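Gripper lets go halfway through a press
Clolitz users' board > Faults and safety

Cluscombe_Jo
Hello all, sorry if this rambles. Our arm has pressed its button 872 times without a grumble, and then last night the fingers sprang wide open mid-move with no command in the log. I had my hand near the table and it gave me a proper fright! Anyone else had this?

gotley72
Poor you, that would have had me out of my chair. I'd put money on the cable at the wrist. Mine went at up to 3000 cycles, and it only ever dropped out when the wrist was turned.

Ivars Kazlauskienė
I don't agree, I'm afraid. A broken cable ought to leave the fingers where they are. Opening by themselves sounds like the controller restarting and homing. Check your supply, and please keep your hands out until you know.

Cluscombe_Jo
Thank you both, you're very kind. I've slowed everything right down and set it going again with the bottle and the button, hands well back this time. 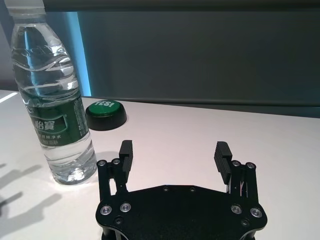 gotley72
Fair point from Ivars about homing, but a bad cable can restart the controller too, so do wiggle it (power off first, love) before you spend money on a new Schnyder supply.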